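**Call for recorders: Wernwood ground flora resurvey, second field season**

The Wernwood resurvey is taking on field recorders for the coming season. The work repeats, plot by plot, the ground flora survey made in 1902 by the estate forester. His cards survive nearly complete. There are 3374 of them, one per plot, each giving a grid reference, a species list, a cover estimate for each species, and a remark on canopy. 813 plots were relocated and recorded last season. The remainder lie mostly in the eastern compartments and on the slope above the Huster brook.

Recorders are paid by the day. The position is temporary and runs from late April until the bracken closes over, usually in the second half of June. Applications are open until the end of February.

**Duties**

Recorders work in pairs. One member of the pair handles the tape, stakes and compass and the other handles identification and the card. Roles are swapped at midday. A normal day consists of:

- collecting the compartment map and blank cards from the field station at 7:30 a.m.
- relocating the assigned plots from the nearest surviving boundary stone
- laying out a square plot, 2 m on a side, at each location
- recording all vascular plants rooted inside the square, with cover on the ten-point scale
- taking a litter depth reading at each corner
- returning cards, signed by both members of the pair, before 4:30 p.m.

Mosses are recorded only as a single combined cover value. Anyone who wishes to name them may do so in the remarks field, but this is not scored and should not slow the pair down.

**Plot layout**

The 1902 grid was set out from a baseline running along the old ride, and all plot positions are offsets from it. The ride has since been widened on the north side, so offsets are now measured from the boundary stones and corrected with the table printed on the back of the compartment map. The correction differs by compartment. Check the compartment number before using it. 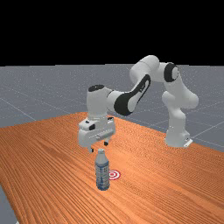
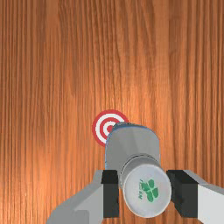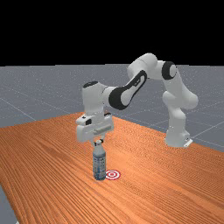
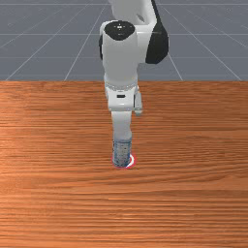 Errors of position were the largest source of rejected cards last season. In most cases the pair had set the first line of stakes correctly and then extended the grid by sighting from one end. A ruled floor shows the difficulty well enough: its squares converge toward the horizon, and past a certain distance a missing or narrow row would be hard to pick out. In woodland, with half the stakes behind hazel, it is worse. Every line is therefore taped, and both diagonals of each plot are measured before any plant is recorded. If the diagonals differ by more than the tolerance on the card, the stakes are pulled and reset. Plots falling on a track, a fallen trunk or standing water are not moved. They are recorded where they lie and the obstruction is noted.

**Cover estimates**

Estimates are made independently by each member of the pair, written down, and then compared. A difference of one step on the scale is resolved by taking the lower value. A difference of two steps or more means both recorders look again. Overlapping layers are scored separately, so the total for a plot can exceed full cover. The forester evidently did the same, as many of his spring cards do.

Dog's mercury, wood anemone and ramsons should be scored as they stand on the day, including yellowing leaves. Do not attempt to estimate what the cover was earlier in the season.

**Requirements**

Applicants need:

- confident identification of woodland plants in leaf, including sedges and the common ferns
- experience using a compass and tape on uneven ground
- legible handwriting — cards are transcribed by people who were not in the field
- the ability to carry a stake bundle and day pack for several hours

A degree is not required. Recorders who have worked on a comparable plot survey should name it in the application and say which cover scale was used. Those whose experience is mainly in grassland are welcome to apply but will be asked to attend both identification days.

**Training**

Two identification days and one layout day are held in April at the field station. They are paid at the full rate. The identification days are led by Sibel Tuncer, who also checks the voucher specimens. Each ends with a test walk of marked plants, and recorders who miss more than a few are paired with an experienced partner for the first two weeks.

The layout day is led by Barış Başaran. Bring boots with proper soles, as part of it takes place on the brook slope.

**Accommodation and equipment**

Shared rooms are available at the Saraç house, a short walk from the station, with a kitchen and a drying room. There is no charge. Tapes, stakes, compasses and hand lenses are issued. Waterproofs and boots are not. Phone reception is poor through most of the wood, and pairs working east of the ride carry a radio.

**How to apply**

Send a letter of no more than two pages and one sample species list from a site you know, with the date, location and cover scale stated. The list may be from any habitat. Address applications to Barış Başaran, Wernwood Field Station, and mark them "Recorders, second season." Indicate any weeks for which you are not available. Partial availability is acceptable for periods of three weeks or longer.

Applicants will hear by the middle of March. Those recorded as reserves last season need only send a note confirming that they are still interested.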